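Bench book, forensics prep room
Tuesday, 8:40 a.m.

Picked up the reward poster job again. For anyone joining late: the county wants to know whether the tip flyers from the old gas station robbery can still give up usable prints after years in a filing cabinet. The flyers were returned by the public, some with notes on the back, and somebody in a previous decade decided that a rubber band was adequate evidence packaging. The rubber band has since become part of the evidence.

We are not touching the real flyers yet. Oi-ling printed 80 test sheets on the closest paper we could find and had people handle them in November. Those have been sitting in the dry cabinet ever since. Split today as follows:

40 sheets, ninhydrin, the ordinary way
30 sheets, DFO first, then ninhydrin
10 sheets, left alone, so that we have something to point at when the other two disagree

Mixed the ninhydrin fresh. The old bottle was labeled "good" in handwriting I recognize as mine, with no date, so its goodness was a matter of faith. Poured it into the waste drum and wrote myself a stern note.

Fume hood alarm went off twice during mixing. Sash was at the right height both times. Eluned Gwynne says to tap the sensor housing on the left. I tapped it. It stopped. I have entered this in the maintenance log as "adjusted."

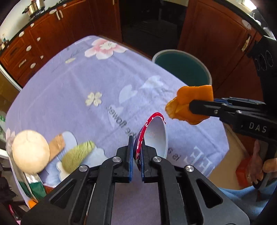 Small bowl, red band, lavender tablecloth.

11:15. First ten ninhydrin sheets dipped and hung. Edges curled on three of them, all from the bottom of the stack. Laid those flat under glass. Wear two pairs of gloves for this. I wore one, and will have a purple thumb until the weekend.

Humidity chamber (the Virkaveo) took forever to reach its setting and then sailed past it. Brought it down by opening the door a crack, which the manual forbids on page two and again on page nine. If we get the money for the Likau unit, I'd like whoever writes the request to mention page nine.

1:30. DFO sheets under the green light. Good ridge detail on the majority, especially along the top corners where people pinch a page to read it. Poor in the middle. The real flyers were folded in thirds, so I expect the fold lines to be worse still. Oi-ling wants a folded set run before anyone goes near the cabinet. She is right and I have said so here in writing, so she can stop asking.

Photographs: the scale slipped in the first batch and I had to reshoot. Files go in the Fleselum folder, under the case number, and please not under "new new final." There are 300 pictures in "new new final" and I'm the only one who knows which are mine.

3:50. Phone call from Atanasov, the contract lab, asking if we still want the ink comparison on the handwritten notes. Yes, but after prints, never before. Their solvent would wash off everything I've spent the day trying to see. Asked them to put that order of work in an email. They said they would. Waiting.

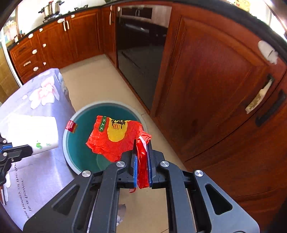
Left to do

Fold 20 blank sheets in thirds, have them handled, back into the cabinet. Oi-ling has the paper.
Second look at the curled sheets tomorrow morning, same light, same filter.
Ask Eluned for the chain of custody form with the extra signature line. The current one has room for four people and this case has already used up five.
Date the new ninhydrin bottle. (Done, 4:20. Large numbers, both sides.)
Chase the Atanasov email if it isn't in by noon.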